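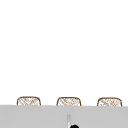 Worka is Furholm's simulation kit for tabletop manipulation. It ships as a scene library, a controller and a playback viewer, and the trial license covers all of it for 60 days. This tutorial goes from a fresh install to one recorded episode in the kitchen scene, using the Drastness asset pack. Check the views before writing any control code. A low view that looks across the gray surface at the three woven baskets shows only their upper parts, with plain white behind them, so it is a poor choice for judging where an object sits on the counter. Use it for checking background and edge rendering, and use a raised view for the task itself.

Last updated 11/15/21. Tested with Worka 2 and the stock gripper model.

What you need

A desktop machine with a supported graphics card
The Worka installer and a trial or full license key
The Drastness pack, 272 MB, downloaded separately
A gamepad, if you plan to drive the arm by hand

Install and first start

1. Run the installer and accept the default folder. The asset loader does not handle spaces in the path on all systems.
2. Copy the Drastness archive into the assets folder. Do not unpack it.
3. Start Worka, open the License tab and paste the key.
4. Select Assets, then Rescan. The pack lists 168 objects when it has loaded completely. If the number is lower, the archive was truncated during the download. Delete it and fetch it again.

The first rescan is slow. Later ones read from the cache and finish in a few seconds.

Load the kitchen scene

Open Scenes, pick Kitchen and press Load. The arm starts in its home pose. Under Views, enable one raised view that takes in the whole sink and as much of the counter as possible. Leave shadows off for now – they cost frame rate and have no effect on contact.

In the Objects panel, place a plate on the floor of the basin and a small food item on the plate. Press Settle and let physics run until the velocity readout reaches zero. If the item rolls off, raise its rolling friction slightly and settle again. Increasing its mass does not help.

Set the approach

The sink is the hard part of this scene. Its walls slope, and a gripper body that enters at the wrong angle will touch one of them before the fingers reach the plate. In the Motion panel:

1. Set the target to the food item, not the plate.
2. Set Approach to Angled. The default, Vertical, works on the open counter.
3. Set the hover height so that the fingertips clear the plate rim.
4. Press Preview. The planned path is drawn in green where it is free and in red where it collides.
5. Rotate the wrist in small steps until no red remains.

Run the motion up to the hover point and pause it there. Check the fingers from the raised view before you continue.
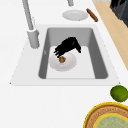 Gripper over the brown item on the plate in the sink.

The body of the gripper should sit diagonally, with the fingers at its lower end pointing at the item. Objects elsewhere on the counter, such as the lime near the sink rim, can stay in place. They are included in the collision check.

Record the episode

Press Record, then Resume. Worka writes joint states, object poses and all enabled views to one file. Stop the recording after the arm has returned to home. The viewer will open a file that ends earlier, but the Myung export plug-in rejects it with a message about a missing end state.

Known problems

The preview does not update after an object is moved by hand. Press Preview again.

Fine textures look soft at the low render setting, most visibly on woven surfaces. The high setting reduces this and takes over twice as long per episode.

The collision check treats the faucet as a simple cylinder, so paths that pass close to its neck are sometimes rejected without cause. Move the hover point away from the faucet, or turn on Mesh Collision for that one object.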